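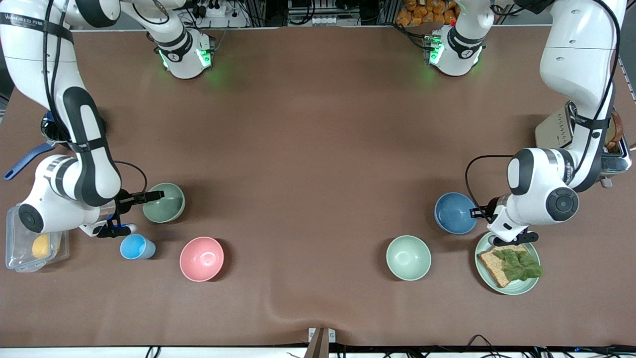 Dromport,2024年12月7日

昨晚听证会从头坐到尾,回来睡不着,边翻笔记边发。长,分条,想到哪写到哪。

先说事情本身。市里要把Skitley那一片的晚间公交撤掉,换成“预约式小巴”,包给Fitach,合同一签10年。草案在网上挂着,附件70页,我猜会场里翻完的人不多。我翻完了,眼睛疼。

主持的是傅红梅,交通委的副主委,开场讲话二十来分钟。今天主要说她这份讲话。稿子官网有,跟现场讲的有出入,下面凡是引号里的我都对过录音。

第一句就让我坐直了。“没有一条线路会被取消。”

翻附件第二部分的表。11路,晚八点以后,状态栏写的是“并入灵活服务”。并入灵活服务什么意思呢,就是站牌还在,车没了。

白天的11路确实保留。所以她这句话抠字眼是成立的。线路没取消,是线路的晚上被取消了。

我旁边一位大姐当场就说了,那我下夜班算白天还是算晚上。声音不大,前排都回头。

大姐在冷库上班,住Skitley最里头那个坡上。从末站走上去要走很久,冬天路灯还坏两盏。这个路灯的事也报过,没人管,另说。

第二句。“夜间客流长期低迷,居民已经用脚投票。”

好,客流数据哪来的。附件脚注写,取自三月份的刷卡记录。三月!三月那条路在挖管道,11路绕行,Skitley里面两站根本不停。

不停车的站当然没人上车。拿这个说居民用脚投票,确实是用脚,走路嘛。

有人提问为什么不用全年数据,傅的回答是“三月是有代表性的月份”。再问,代表什么。她说会后书面答复。

会后书面答复,昨晚这六个字我记了好多次,后来懒得记了。

第三句,讲话里最漂亮的一句,今天本地几个号都拿去做标题了。“市财政将节省30%的夜间补贴,服务水平不降反升。”

30%是怎么算的。看附件第五部分。分子是公交公司夜间补贴的减少额,分母是公交公司夜间补贴。听起来没问题对吧。

问题是付给Fitach的钱不在这个科目里。在“出行创新”那个科目。换了个口袋,然后指着原来那个口袋说你看,轻了。

两个科目放在一起到底省多少,草案里没有这个数。我找了三遍。可能是我瞎,谁找到了请贴页码,我改。

昨晚把这点讲清楚的是Nga Tăng,Skitley选区那位议员。她大概是全场唯一把预算表打印出来带着的人,纸都折毛了。

她问得很短:请问出行创新科目明年增加的部分,有多少是付给Fitach的?

傅说,这涉及商业谈判,不便透露。

Tăng说,那节省的30%也涉及商业谈判,为什么方便透露?

底下鼓掌。主持台敲了一下,说请保持秩序。

插一句,我不是Tăng的粉丝。她上一届在停车费那件事上投的票我到现在还有意见,骂过她,往上翻能翻到。但昨晚这个问题问得对,对就是对。

第四,关于那份评估报告。讲话里说“经独立第三方评估”。第三方是Zheng咨询。

独立不独立先不下结论。我只列两件能查到的事。一,报告封面致谢里有Fitach,感谢其提供模型参数。二,报告没有去过现场的记录,全是建模。

被评估的一方给评估方提供参数,这在别的地方可能也常见,我不懂行,有做这行的朋友可以来说说。但讲话里一个字没提,就一个“独立”。

报告自己其实写得比讲话老实。局限性那一节讲,模型假定所有乘客都有智能手机且愿意提前预约。所有。

Skitley老人多少,住那边的都知道。我外婆那栋楼,一层楼里会用手机叫车的就楼梯口那家的孙子,周末才回来。

报告还讲,等候时间“在高需求时段存在不确定性”。到了讲话里变成“随叫随到”。从存在不确定性到随叫随到,中间这段路谁走的,我也想知道。

第五,电话预约。有人问不会用app怎么办,傅说会设电话热线,“充分照顾数字弱势群体”。

草案里电话热线的服务时间:工作日,到下午六点。

夜班车。预约热线下午六点下班。我打这行字的时候真的停了一下,怕自己看错,又去翻了一遍。没看错。

当然可以提前约。六点以前约好十一点的车。问题是厂里几点放人你六点知道吗?急诊几点出来你六点知道吗。

这里要公平一点。傅被问到这个的时候态度还行,说这条“可以再研究”。算是昨晚唯一松口的地方。记一笔。

第六,票价。讲话没提票价。一个关于公交改革的讲话,没提票价,请大家体会。

草案里说起步价“参照现行公交票价”,后面跟括号,首年。第二年起由运营方“根据市场情况提出调整建议”。

合同10年,首年参照。剩下九年呢,建议。建议给谁批,写的是“主管部门备案”。备案和批准差别很大,我不是学法的,这个我还是知道的。

月票能不能用?现场问了两次。第一次说原则上可以,第二次说正在对接系统。草案里的说法是“逐步实现”。

三个说法,各位自己挑一个喜欢的。

第七,退出条款。这个讲话也没提,但我觉得比票价还要紧。

要是跑两年发现不行,能不能停?可以停,市里赔。赔多少,见商业附件。商业附件不公开。

反过来Fitach要是不想跑了呢,提前半年书面通知即可。就这样。一个走要赔钱,一个走发封信。

我把这两条并排念给我爸听,他说这谁签的,租房子都不敢这么签。

第八,说说会场本身。登记发言的名单到开场前就满了,可门口还在发登记表,发了填了收走了,然后说满了。填表的人站后面站了一晚上。

每人两分钟,铃一响话筒就断。Fitach的代表不算在发言名单里,算“技术说明”,没有铃。放了个宣传片,配乐挺大声。

宣传片里的小巴开在一条很宽很平的路上,阳光很好,乘客都在笑。Skitley那个坡,晚上,下雨,我想看看那个版本。

技术说明里讲,小巴在别的城市试点“反响热烈”。哪个城市,没说。有人喊哪个城市,没回。

我问到了一个问题。排在倒数,差点没轮上。我问的是三月数据,能不能在表决前补一份不受施工影响的月份。答,会后书面答复。好的。

书面答复要是来了我原文贴出来,一个字不改。不来我也会说没来。

第九。有朋友私信说你是不是反对改革。不反对啊。晚上那班11路我常坐,有时候就三四个人,车又大又空,我也觉得浪费。

换小车,可以。换成预约,配上能打通的电话,也可以谈。先跑半年试试,数据摊开,行就接着跑。这种方案拿出来我第一个去签字。

但你别跟我说没取消,又说省了30%,又说独立评估,然后每一条打开附件都对不上。对不上就是对不上,跟支不支持改革没关系。

第十,给没时间看全部的人,只看这几处就行:附件第二部分的线路表,第五部分的补贴计算,评估报告的局限性那一节,合同要点里“终止”那一段。加起来没几页。

官网的检索很烂,搜“11路”搜不出来,要搜“十一路”。我怀疑也不是故意的,就是烂。

网上征求意见的表还开着。填的时候注意,最后一页有个勾选框默认是勾上的,写“我总体支持改善公共交通”。

谁不支持改善公共交通?我怕的是到时候统计成支持率。截了图的,先放着。

补一个,刚有人评论说傅红梅也是为了财政着想,市里确实紧。这点我同意,紧是真紧,道路维修都欠着。所以更要把两个科目加一起算给大家看,真省钱你就亮出来,亮出来我闭嘴。

再补。有人问Tăng下一步干嘛。她散会时在走廊里讲,会提修正案,要求把表决往后推,先公开商业附件。能不能过我不乐观。委员会里她那边票不够,得看几个没表态的。

没表态的那几位,你们选区的人可以写信。别写骂人的,写骂人的助理直接就归档了,我以前干过这个活,真的。写你几点下班,坐哪一站,没车了你怎么回家。就写这个。

纸信比邮件管用。不知道为什么,反正管用。

更正:上面说讲话“二十来分钟”,有人对了录像,前面还有一段感谢各位莅临,算上的话更长。无所谓了。

更正二:说路灯坏两盏,住坡上的朋友讲现在是三盏。

冷库那位大姐后来没等到发言。散会的时候她问我末班还有没有,我们俩一起跑过去的,赶上了。车上五个人,司机认识她,说今天怎么这么晚。

问她要不要我帮忙写意见表,她说她自己会写,让我把网址发她就行。发了。

今天白天要出门,评论晚点回。骂我的可以,带页码骂。

对了70页的附件有人要打印版的话,街口复印店老板那儿我留了一份底,报Skitley公交他就知道,复印费自己付啊

还有一条刚想起来,表决的日期。讲话里讲“近期”,日程表上这一项是空的。谁知道准日子的麻烦告诉我,我好请假。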